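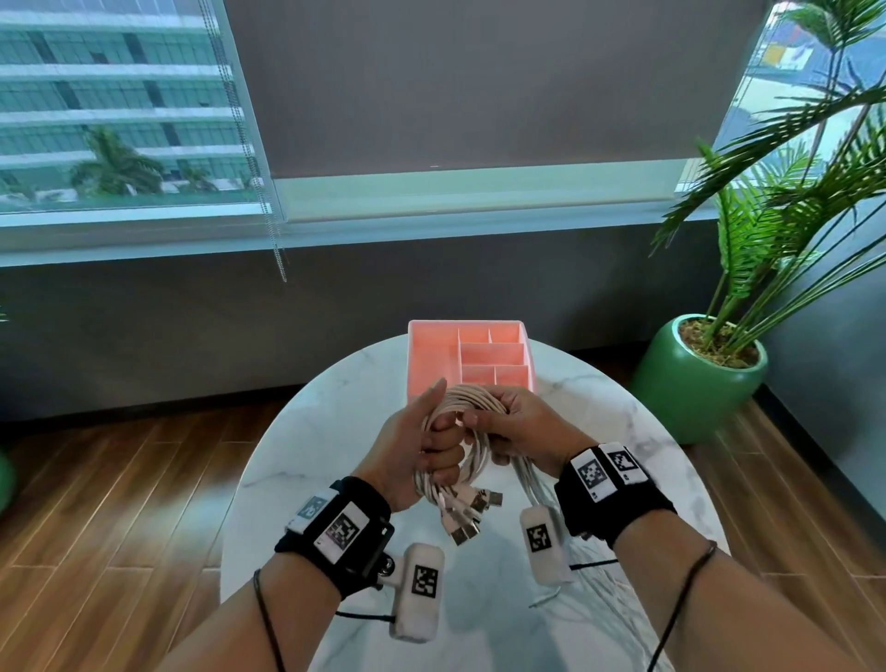
Un manojo de cables de carga sujeto con las dos manos, con las pulseras de marcadores puestas.

Opinión > Educación > Tecnología en el aula

Ordenar cables también es robótica

Última actualización: 24 de marzo de 2022

14 comentarios · 62 veces compartido

En enero, los alumnos del taller Kubíček presentaron al concurso Kandar un proyecto sin robot. Lo que llevaron fue una colección de grabaciones de manos haciendo tareas de mesa, un cuaderno con los criterios que habían seguido y un modelo pequeño que intentaba distinguir, a partir del movimiento de las muñecas, en qué fase de la tarea estaba la persona. El jurado lo valoró con amabilidad y lo dejó fuera de la final. En la hoja de puntuación, el apartado de «construcción» vale casi la mitad de la nota y el proyecto sacó un cero en él, porque no había nada construido que se moviera.

Llevo varios cursos acompañando ese taller y soy parte interesada, así que conviene leer lo que sigue con esa cautela. Mi opinión es que el reglamento se equivoca y que el error va más allá de un concurso escolar. Seguimos enseñando robótica como si consistiera en montar un chasis, cuando una parte grande del oficio consiste hoy en preparar los ejemplos con los que una máquina aprende. Quien no ha preparado nunca esos ejemplos tiene una idea incompleta de por qué los robots fallan.

El proyecto se llama Prindo. Empezó con tareas fáciles, como meter lápices en un bote o doblar un paño, y llegó a los cables por aburrimiento. Un lápiz se agarra siempre más o menos igual. Un cable de carga cambia de forma cada vez que se toca, se engancha con el de al lado y tapa su propio extremo. La tarea se describe en una línea: separar un montón de cables blancos. Después hay que explicársela a alguien que va a grabarla y aparecen las preguntas. ¿Se tira del conector o del cable? ¿Se enrolla cada uno según sale o se separan todos primero? Si se forma un nudo nuevo, ¿se corta la grabación o se deja el nudo dentro?

Esas preguntas ocuparon más horas que toda la programación. Al principio cada pareja respondía a su manera y, al comparar las grabaciones, era imposible saber si dos movimientos distintos eran dos errores o dos soluciones. Hubo que escribir normas. La primera versión ocupaba media cara y la última, que es la que se entregó al concurso, llena nueve páginas. Quien las lea sin haber hecho la tarea pensará que son manías. Hay un párrafo entero sobre cuándo se considera que una mano ha soltado algo. 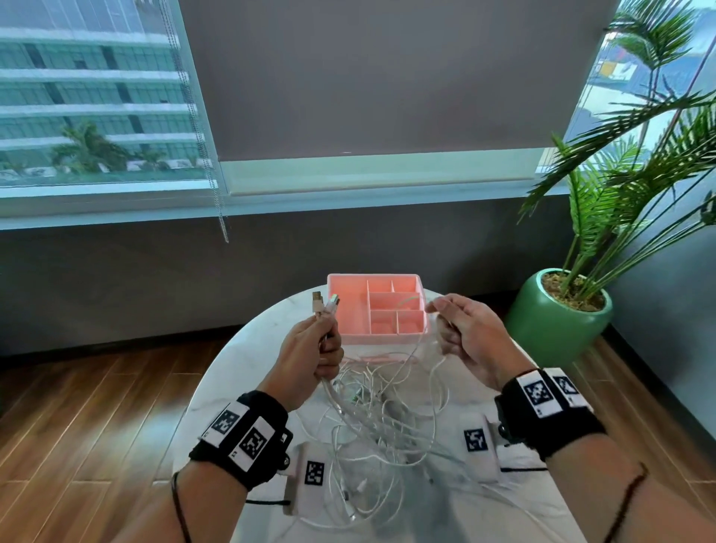 La discusión más larga fue la de los nudos. Una parte del grupo quería repetir toda grabación en la que el montón se enredara más de lo que estaba. Les parecía que enseñar errores a una máquina era enseñarle mal. La otra parte decía que deshacer un enredo que uno mismo ha provocado es justo la habilidad que hace falta, y que un conjunto de grabaciones limpias describiría un mundo en el que los cables obedecen. Ganó la segunda postura después de dos semanas, y creo que con razón. Me interesa menos el resultado que la calidad de la discusión: chicos de dieciséis años debatiendo qué cuenta como un buen ejemplo y quién lo decide. He asistido a reuniones de departamento con peores argumentos.

De las 1169 grabaciones que hicieron durante el curso pasaron la revisión 833. El resto se apartó, casi siempre por los marcadores. Las etiquetas cuadradas de las muñecas tienen que verse para que el programa calcule la posición, y una mano que gira con naturalidad acaba escondiéndolas. El alumno que graba aprende pronto a moverse de un modo raro para que se vean, y entonces la grabación es válida y el gesto es falso. El grupo lo detectó solo, viendo vídeos seguidos una tarde. Lo escribieron en el cuaderno bajo el título «Movimientos para la cámara» y es, para mí, la mejor página del trabajo. El jurado no la mencionó.

Sé lo que se responde a esto porque me lo han respondido. La primera objeción es que grabar manos es un trabajo repetitivo y que a un taller se va a crear. Es repetitivo, sí. También lo es lijar, soldar conectores o ajustar el mismo sensor de línea durante un trimestre, y a esas tareas les reconocemos valor formativo porque al final hay un cacharro encima de la mesa. Una colección de datos bien hecha no luce en una jornada de puertas abiertas. Las familias pasan por delante, ven a alguien desenredando cables y siguen hasta la mesa donde un coche de plástico esquiva cajas.

La segunda objeción me parece más seria. Hay quien teme que los centros acaben proporcionando mano de obra gratuita a empresas que necesitan grabaciones. El miedo tiene fundamento. Jemton, que distribuye material de laboratorio en la zona, ofreció al taller un lote de cámaras a cambio de una copia de todo lo grabado. La oferta se discutió en clase y se rechazó por votación, aunque las cámaras nos habrían venido muy bien. No creo que Jemton actuara de mala fe. Creo que nadie había pensado todavía qué normas debían regir un trato así, y los alumnos fueron los primeros en pedirlas por escrito. ¿Quién conserva los vídeos? ¿Se puede retirar alguien después? ¿Qué pasa con las voces que se oyen de fondo? Un club que solo monta chasis no tropieza con esas preguntas, y sus miembros se las encontrarán igualmente cuando salgan a trabajar.

La tercera objeción es de dinero y va en sentido contrario: que esto requiere un equipo que los centros no pueden pagar. Depende de lo que se pretenda. El primer trimestre de Prindo se hizo con 115 euros, un teléfono prestado sobre un trípode y marcadores impresos en papel y pegados con cinta a unas muñequeras de deporte. Los resultados eran malos, pero las preguntas eran las mismas. El equipo mejor llegó después, en préstamo, y sirvió para medir con más precisión problemas que ya estaban apuntados. 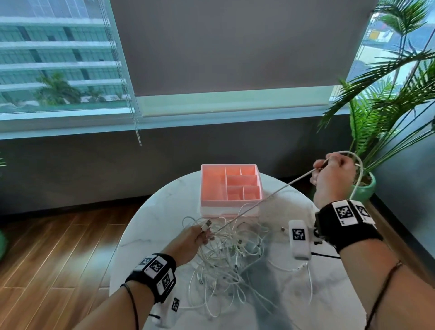 Cables fuera del organizador, a medio desenredar.

Hay una ventaja de la que se habla poco: en la mesa de los cables cabe gente que en la del chasis se queda mirando. En cualquier taller de robótica se forma pronto un núcleo de dos o tres alumnos que saben programar desde antes de entrar, y los demás sujetan piezas. En Prindo ese reparto se desordenó. Escribir una norma que dos personas entiendan igual es un problema de lengua, y revisar vídeos pide una paciencia que no siempre tiene el mejor programador. Una alumna que se había apuntado por acompañar a una amiga terminó llevando el control de la revisión, y sus decisiones se respetaban porque sabía explicarlas.

Tampoco quiero exagerar. El modelo que entrenaron funciona regular. Distingue bien el momento en que se coge un cable y confunde casi todo lo demás, sobre todo cuando las manos se quedan quietas y quien trabaja está pensando. El apartado de conclusiones lo dice con claridad y da una explicación posible, que es que faltan grabaciones de personas dudando: todos los que participaron habían repetido la tarea tantas veces que ya no dudaban. Un proyecto que sabe decir por qué no funciona merece, en mi opinión, más puntos que un coche que acaba el circuito porque la batería estaba recién cargada.

Lo que propongo a la organización de Kandar es modesto. No pido una categoría nueva, que acabaría siendo el rincón de los raros. Bastaría con cambiar la hoja de puntuación. De los 100 puntos, que una parte fija se reserve a los datos en todos los proyectos: de dónde salen, con qué criterio se descartaron los malos, quién aparece en ellos y qué permiso dio. El equipo que lleve un brazo articulado tendrá que responder a eso, y el que lleve una colección de grabaciones tendrá que demostrar que sirve para algo. A los dos les vendrá bien.

Mientras tanto, el taller sigue. El grupo de este trimestre quiere pasar a cables de distinto grosor y ha empezado, con buen criterio, por releer las nueve páginas y tachar. El párrafo sobre cuándo una mano ha soltado algo lleva ya tres versiones y todavía no se han puesto de acuerdo.

14 comentarios · Compartir este artículo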